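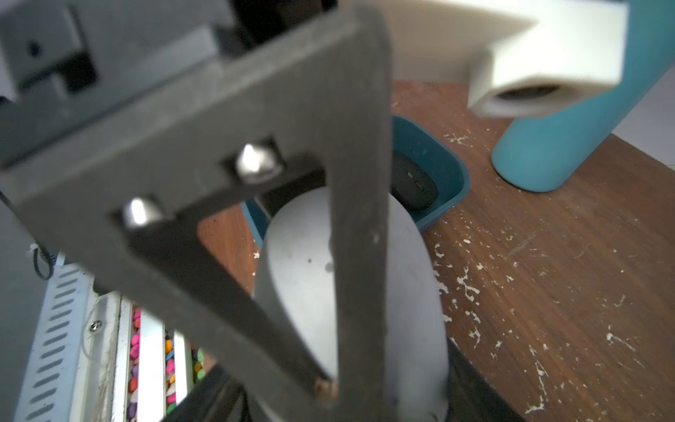
The Brorum kit came with a trial period, and Tevstead sent me to Veltside to decide whether we should pay for it after that. I had a form with 8 headings and a rental car that smelled of oranges. The form wanted to know about wear, so on the first morning I pulled a chair up to the bench and looked at the grippers before anything else. The finger nearest me was a thick grey plate with a triangle cut through it and hex-socket bolts set into square pockets, and the tip had a rusty-brown scuff on it. I wrote "tip worn" and then sat there wondering what the form meant by worn. There was a box for yes and a box for no.

I ticked yes.

Veltside was the returns building. People sent back computer mice from all over the country, in padded bags and shoeboxes, and for years the work of emptying those bags had belonged to whoever was newest. I had been newest once, in a different building. I remembered the crumbs, and the hair, and one woman's letter of apology to the company for having spilled tea.

The kit was supposed to take over the part where a mouse goes from the table to the tray. From the tray it went to a person with a cloth and a tester. That was the whole job as written in the offer, which I had read on the ferry. The offer was plain and I had liked it for that. It gave a monthly fee of 2546 dollars, service calls included, and it said the arms could be taught a new task by a member of our own staff in an afternoon.

The member of our own staff was Kausar Niazi.

She had been at Veltside longer than the carpet. She shook my hand and asked if I was the one who had closed the Kazmi Street site. I said I had only written the report. She said she had read it, and it was well written, and then she showed me where the kettle was.
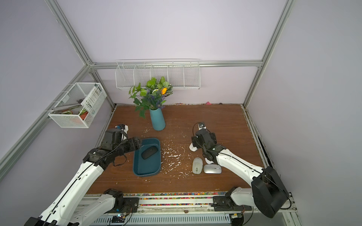 I had expected to watch one machine and found I had to choose which side to look at. The offer called the arms a pair, and I had pictured them moving like a pair, the way hands do. The left one was over the teal tray, its gripper down close to a black mouse. The right one hung out over the other half of the table, above an oval mouse and a flat grey one. Past them stood a vase with lavender and an orange flower, and I kept looking at that when I should have been looking at the grippers.

"You'll want to see it go wrong," Kausar said.

"I'd like to see it do the job."

"You'll see that too. You should ask to see it go wrong, though. The man from Brorum wouldn't show me. I had to find out on my own time."

She put an old cordless mouse down on its back with the buttons underneath, and we waited. The right arm came over, stopped, and came down on it slowly. It got hold of one edge. The mouse slid out and spun on the wood. The arm went up, came back, and tried again from exactly the same place. The mouse spun the other way.

"How long does it keep that up?"

"Until I turn it over," she said, and reached in and turned it over.

I wrote that down. There was a heading for human assistance, with a line too short for what I wanted to put, so I carried on up the margin.

At lunch she told me about teaching them. You took hold of a second set of arms, lighter ones, kept in the cupboard, and did the job yourself while the real arms followed. Then you did it again. She had done it 301 times. I said the offer had mentioned an afternoon.

"It was an afternoon," she said. "Then it was some more afternoons."

"Did anyone pay you for those?"

She cut her apple into quarters with a pocket knife and didn't answer, and I understood that this was a question I was supposed to take away with me.

In the afternoon I timed a few runs and gave it up. The slow ones were slow for good reasons and the quick ones made me nervous. What I noticed more was how the arms set a mouse down. Each one got lowered nearly to the floor of the tray, there was a little wait, and then the fingers opened. Sometimes there was a second wait after that, as if to be sure. I had seen Kausar do the same thing an hour before with a teacup.

I asked her whether she had meant to teach them that.

"Teach them what?"

"The waiting."

She watched a few go in. "That's my wrist," she said finally. "It locks up. I have to stop before I let go."

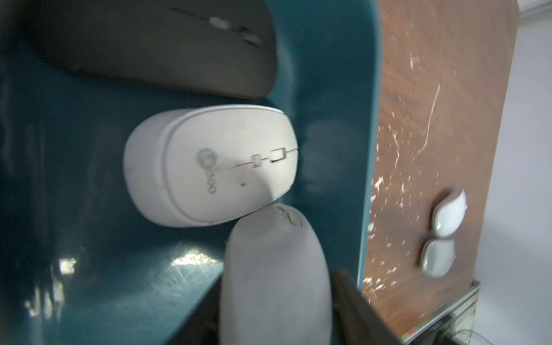 So the machine had her bad wrist. I thought about how to put that on the form. Under cycle time there was a note that said pauses of unknown origin should be reported to the supplier, who could trim them out remotely at no charge. I rang the Brorum number to see if that was true. A young man picked up on the second ring. He was very pleasant, and he found our account straight away.

"We can take those right out," he said. "It's dead time. You'd get a good lift from it."

"Would it still put them down gently?"

"It'd put them down."

I said I would get back to him.

I stayed late. The staff bus had gone and Kausar was waiting for her brother, who drove a gravel truck and could never say when he'd finish. We left the kit running with the overhead lights on. She did a crossword and I filled in headings. Noise was low. Cleaning was wiping down, with a brush for the corners. For the condition of the work surface I put that it was marked all over with white flecks and should be replaced, then I crossed out replaced, because the arms didn't mind it and the form would turn it into an order.

Under recommendation there were two choices, keep or return, and a line for remarks.

I had more or less decided on keep. It was a fair price and it did what it said, so long as somebody stood near it. The trouble was the somebody. If I wrote keep, Tevstead would read down to the savings, and the savings were a wage. I knew whose. I had known since the ferry, if I'm fair about it, and had been hoping the kit would turn out to be rubbish.

"What would you put?" I asked her.

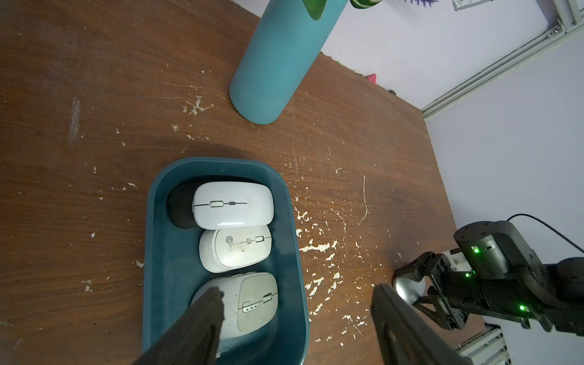

Kausar said she would put that it was a decent machine and that it needed a person, and she would put the person's hours down next to the fee so they had to be added up together. She said she'd never been asked for the hours. She said if they wanted the afternoon in the offer to be true they could come and hold the arms themselves.

"Have you got them written down? The hours?"

She had. They were in the back of the crossword book, in pencil, each line initialled. She tore the pages out along the fold and gave them to me. I copied them onto a clean sheet, because I wanted to hand hers back, and it took longer than I expected. There were entries for early mornings. There was one for a public holiday in May.

When I added them up and put them beside the fee, the monthly figure looked quite different. It was still a fair price. It was just a price for two things now.

I wrote keep. In remarks I wrote that the recommendation held only with the present operator, named, at a trainer's rate, and with back pay as per the attached sheet. I wrote that the supplier should not alter the pauses. Then I had run out of line, so I signed it.

Her brother's truck came into the yard with its lights on full. Kausar put on her coat and did up the buttons, stopping at each one. She asked if I was going to stay, and I said I would see this lot through and switch it off.

"Press the green one first," she said. "Then wait. Then the wall."

I said I would. She went out, and I heard the truck door, and a man's voice asking what had kept her. Behind me the left arm went back across the table for another one.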